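How Does a Turbocharger Work?
Cars and Engines for Young Readers 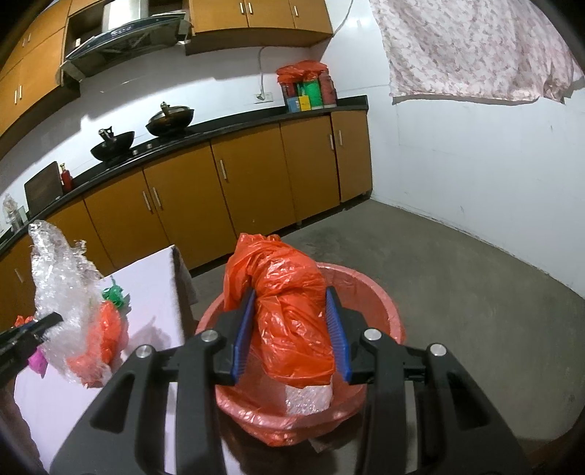 Some cars have the word "turbo" on the back. It is short for turbocharger, a part that helps an engine make more power. To see how it does that, you first need to know what an engine does with air.

Engines need air

A gasoline engine burns fuel inside metal tubes called cylinders. Fuel cannot burn without oxygen, and oxygen comes from the air. Each time a cylinder fills up, it takes in a gulp of air and a small spray of fuel. A spark plug lights the mixture. The hot gas pushes down on a piston, and the moving pistons turn the wheels.

More air means more fuel can be burned, and that gives a bigger push. One way to get more air is to build a bigger engine. Bigger engines are heavy, though, and they use more fuel even when the car is going slowly.

Two fans on one rod

A turbocharger is shaped a bit like a snail shell. Inside are 2 small wheels with blades, joined by a metal rod.

The first wheel is called the turbine. Used gas from the engine, called exhaust, rushes past it on the way to the tailpipe and makes it spin. Because of the rod, the second wheel spins too. This one is called the compressor. It pulls in fresh air, squeezes it, and sends it to the engine.

Squeezed air takes up less room, so more of it fits in each cylinder.

Keeping the air cool

Air gets hot when it is squeezed. You may have felt the end of a bicycle pump get warm after a lot of pumping. Hot air spreads out, and then less of it fits in the engine. Many turbo cars have an intercooler to fix this. It looks like a thin radiator and often sits behind the front bumper. Outside air blows across it and cools the air inside.

What is turbo lag?

When a driver steps on the gas pedal, the turbine needs a moment to speed up. The wait before the extra power arrives is called turbo lag. Small turbochargers spin up fast. Large ones take longer but can move more air. Some engines have one of each.

An example

The Staniforth Arano is a small family car that comes with a choice of engines. The plain engine makes 105 horsepower. The turbo engine is the same size and makes more, so the car can climb the long hill out of Breltthorpe with 5 people inside and stay in a higher gear.

Words to know

Cylinder: the tube where fuel burns
Exhaust: used gas that leaves the engine
Turbine: the wheel turned by exhaust
Compressor: the wheel that squeezes fresh air
Intercooler: the part that cools squeezed air

Next: Why do cars have gears?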